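Scatter cushion

From Sirley, the household encyclopedia. Entry last revised August 22, 2022.

A scatter cushion (also called a throw cushion, and in North America a throw pillow) is a small, loose cushion placed on a sofa, armchair, bed or window seat. It is separate from the seat and back cushions that belong to the furniture itself, and it can be moved, swapped, washed or thrown at a sibling without any tools at all. Most are square. They give support to the back, neck or arm, and they bring colour and texture to large plain pieces of furniture – a job they do wonderfully well for their size.

Pale leather sofas with grey and teal cushions 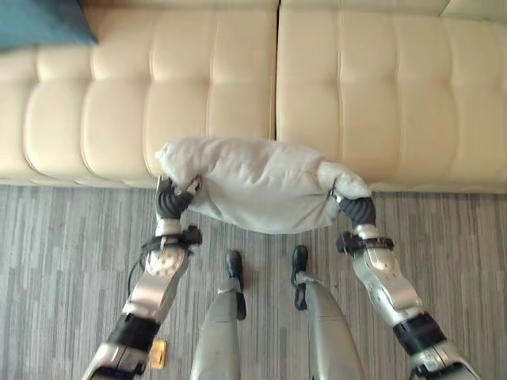
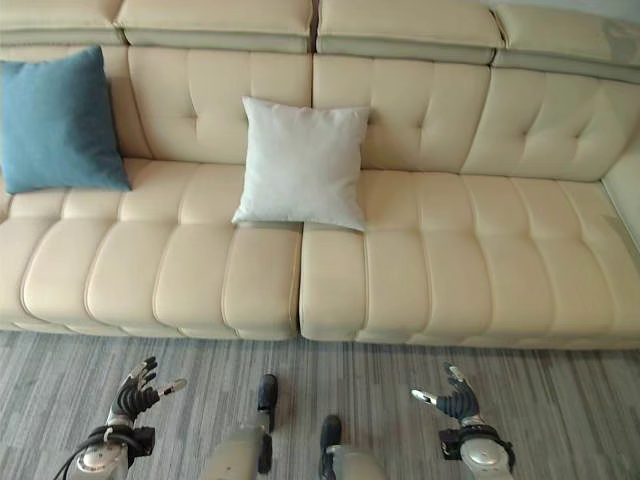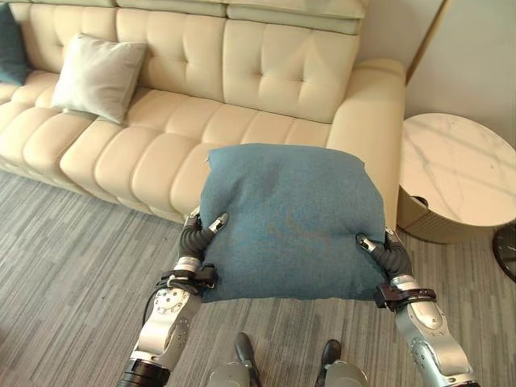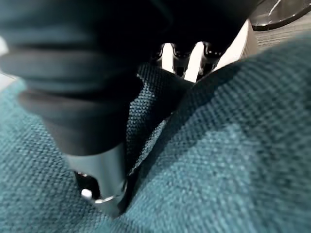

Name

The word "scatter" refers to the way the cushions are spread along a seat. The name suggests carelessness, but a good deal of thought can go into where they land. "Throw" has the same sense, and is shared with the throw blanket, often folded over the arm of the same sofa.

Construction

A scatter cushion has two parts: the inner, usually called the pad, and the cover. The pad is a plain sewn case holding the filling. The cover goes over it and closes with a zip, buttons, ties or an overlapping envelope back.

Pads are commonly made slightly larger than the covers they fill. A 45 cm cover with a 50 cm pad looks plump and holds its corners, while the same cover with a 45 cm pad can sag within weeks. It is a small trick and a very satisfying one to try at home!

Fillings

Feather and down pads are heavy, soft and easily reshaped. They flatten in use and want plumping often, but they spring back beautifully and can last for many years. Hollowfibre, a polyester filling, is lighter, cheaper and usually washable, though it may go lumpy with age. Foam keeps its shape best of all and is more at home in seat pads than in anything meant to be hugged. Wool, kapok and buckwheat husks are also used, the last of these making a pleasant rustling sound under the elbow.

Covers

Almost any cloth strong enough to be sewn can become a cushion cover, and this is where the fun starts. Cotton and linen are cool and wash easily. Velvet changes shade as a hand is drawn across it. Bouclé has a looped, pebbly surface, and felted wool gives a flat, matte finish with lovely depth of colour. Satin weaves have a sheen and tend to slide about, especially on leather.

Edges may be plain (known as knife edge), piped with cord, fringed or finished with a flat border called an Oxford edge.

On leather sofas

Leather and cloth make a fine pair. Leather can feel chilly in winter and sticky in July, and a fabric cushion behind the back helps with both. Pale leathers such as cream and ivory take well to grey, sage, teal and rust. Deeply stitched or tufted leather already has a strong pattern of its own made by light and shadow, so plain cushions are a popular choice, with texture doing the work that print would do elsewhere.

Dark or strongly dyed covers need a little caution. Dye can rub off on to pale leather, particularly when the cloth is new or damp, and it is worth washing such covers once before use if the label allows.

Arrangement

The upholsterer Rüdiger Oltmanns, in his handbook The Soft Room, recommended starting with the corners of a sofa and working inwards, and leaving a clear seat for every person expected to sit down. He had no patience with sofas that had to be unloaded before use.

A cushion may stand square against the back or be set on its point as a diamond. Some people finish with a "chop", a blow from the edge of the hand that leaves a V in the top. The chop works on feather pads and fails on foam, and opinions about it run surprisingly high. Harsh Sandhu, who catalogued 131 living rooms for the Zastedia survey of home furnishing, found the chop in 49 of them and noted that in several households one person made it and another smoothed it out again.

Tidying and care

Plumping restores the air lost when a cushion is sat on. The pad is held by two opposite sides and pushed together sharply a few times, then turned and squeezed from the other two. Feather pads like a shake as well. Covers should be closed before washing and dried flat or on a line, and put back while they still have a little give. Crumbs, coins and pen lids gather beneath cushions and down the gaps between seats, so lifting everything off for a quick vacuum is a good habit (and now and then a profitable one).

Collections

The Mishra textile collection holds 1,685 cushion covers, of which more than 133 are embroidered. Its oldest pieces are too fragile to be filled and are kept flat in tissue.

See also

Bolster
Button tufting
Floor cushion
Headrest
Pouffe
Throw blanket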